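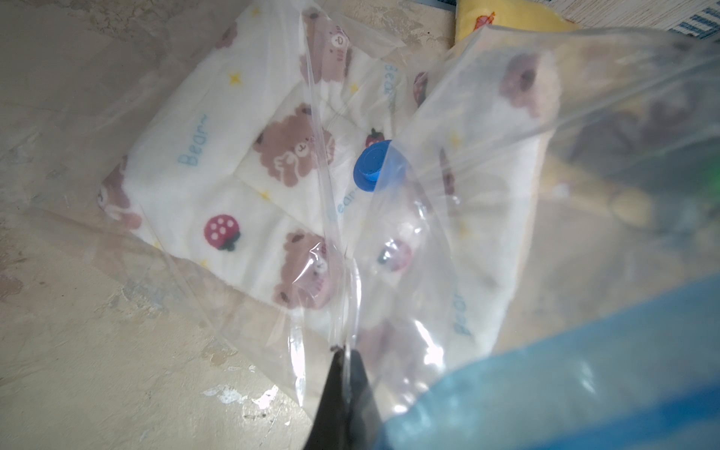
A clear vacuum storage bag with a blue valve cap, folded fabric inside.

Long-distance couples should split the cost of distance, and most of them split the wrong number

Yesenia Sandoval
28/06/2023

The usual arrangement between two people who live in different cities is alternation. One travels this month, the other travels next month, and each pays for their own ticket. It is simple to run and it looks fair. I think it is a poor rule, and couples who plan to keep going for more than a season should replace it.

Alternation counts trips. A trip is a bad unit because its cost depends on who is making it. Take a couple with one partner in a city with a main rail station and the other in Benadholm, where the last useful train leaves in the late afternoon. The city partner can leave after work and pay 100 for a return. The Benadholm partner has to take half a day off, or travel the next morning and lose a night. The fare is the same in both directions. The visits are not equal.

Money is the easier part to fix. Put all travel costs for both people into one shared account and divide the total by income. If one earns double what the other does, that person pays two thirds. Tickets, airport buses, parking and the checked bag all go in. Meals out stay separate, as both people would be eating anyway. A shared spreadsheet is enough. I have also used Zedus, which handles two currencies without trouble but rounds every entry, so the monthly total drifts and has to be corrected by hand.

Time is harder, and this is where I part company with my friend Coetzee, who has been in two of these relationships and thinks that counting hours is the beginning of the end. His view is that a person who wants to see you will get on the train. I accept that. I also think the person who gets on the train for the longer journey, month after month, is carrying a cost that should be written down somewhere. Resentment over travel tends to appear late, and by then each side remembers a different history.

My proposal is to log door-to-door hours for each visit and compare them every quarter. Door to door means from locking one front door to opening the other, with waiting included. If the gap is above 26 hours, the person with fewer hours takes the next 2 visits. A smaller gap is left alone. The threshold is arbitrary. It was set high enough that a delayed flight would not trigger it.

There are objections. Some jobs allow remote work on a train, so an hour there is worth less than an hour behind the wheel. I would count driving hours in full and working hours at half. Children, pets and shift patterns can also make one direction impossible, and then the money share should move further to compensate. In April I paid up to 200 more than my income share for exactly this reason, and the sum was agreed in advance.

A third option is to meet in the middle. It gets recommended a lot and I rate it low. A hotel adds cost for both, neither person sees how the other lives, and the midpoint on a map is seldom the midpoint on a timetable. Use it for an occasional weekend, and log the hours as usual.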